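Canora Tabletop: wrist-view manipulation episodes on reflective surfaces

README and data card, release 3

Summary

Canora Tabletop is a set of teleoperated pick-and-place episodes recorded from a small camera at the gripper, together with the baseline policy we trained on it. The question behind it is narrow: how much does a wrist-view policy lose when it moves from matte to glossy work surfaces, and does glare augmentation recover any of it? First released June 2021. Maintained by Melahat Demirtaş and Tudor Bogdan.

Contents

episodes/ holds 400 episodes, one folder each: wrist video, joint states, gripper opening, timestamps.
splits/ holds the training list (300 episodes) and the held-out list (the rest). The split is by room, so no room is in both lists.
baseline/ holds the Zanovik policy weights, training config and evaluation script.
notes/ holds operator remarks in plain text. These are uneven. Some episodes have none.

Recording

Episodes were recorded in furnished rooms with the lighting left as the operator found it. Curtains and blinds were not adjusted. Exposure was fixed at the start of each episode and not changed after that. Joint states and video come from separate clocks and are aligned to the video in post-processing; the raw offsets are kept in the episode metadata under clock_offset.

Method

The baseline predicts gripper pose changes from the current wrist image and a short history of joint states. Glare augmentation pastes soft-edged bright patches onto training images at random positions, including over the fingers. Patch size and brightness are drawn from the ranges in baseline/config. No depth is used.

Result

On matte tables the policy behaves the same with and without augmentation. On glossy tables the version without it tends to drift toward compact highlights during the approach and closes early. Augmentation removes most of the drift from small point reflections. Large panel-shaped reflections remain the main failure, especially when the target is pale or transparent and sits near the side of the view. 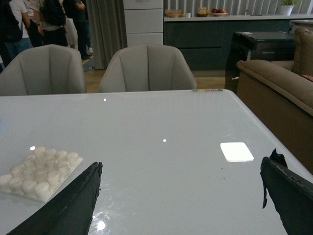 Miyuki Nomura asked whether the panel failures are a perception problem at all, as a square highlight with rounded corners has much the same outline as a tray, and a policy with no depth input has little to tell them apart by. She suggested scoring the approach and the grasp separately. We agree, and the evaluation script now writes both values. The results in the paper draft predate this change.

Known issues

Finger covers wear over a session, and their outline in the wrist view changes with them. Do not mask the fingers with a fixed template.
Bystanders may be in view in the background. Episodes in which a face was legible have been withdrawn from this release.
The Bilgin loader drops the last 10 samples of an episode if the gripper log ends before the video. Use the Skolto loader until this is fixed.
Colour balance differs between rooms and has not been corrected.

Contact

Loader and format questions go to Tudor Bogdan. Withdrawal requests go to Melahat Demirtaş, with the episode folder name in the subject line.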